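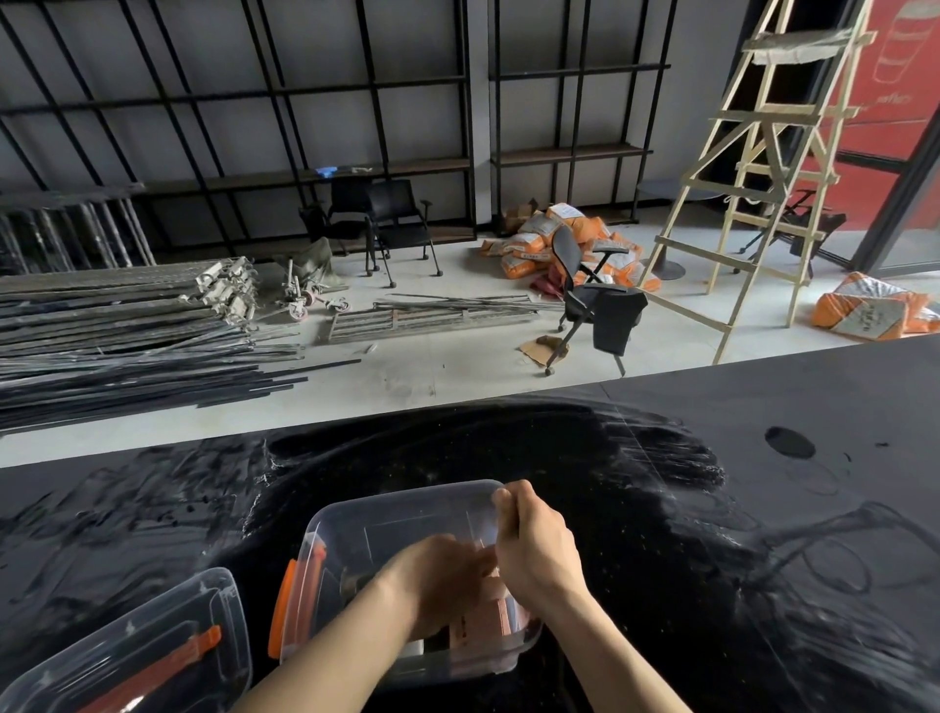
Stores and Small Parts, handout 4
Tutor: Sohail Siddiqui, Room 105

Welcome back, everyone, and thank you for bearing with me over the room change! This session is all about the humble clear box with a latching lid, which I'm afraid I could talk about until April.

Put flat things in first, and press them right down to the bottom with your palm before anything else goes on top (a flat item left leaning will catch the lid every single time). Keep your other hand on the rim as you do it, as light boxes do like to skate about on a shiny table. Long stock, rods and bars and so on, never goes in a box at all. Lay it flat on the floor along a wall, with brackets and clamps gathered at one end.

Labels go on the short side, please, in capitals. The Stalley store uses numbers up to 302 and we shall follow the same list.

For next time, read the Serow notes on shelving and bring one box from home, packed however you normally pack it. Written work is due on 27th February, to my pigeonhole.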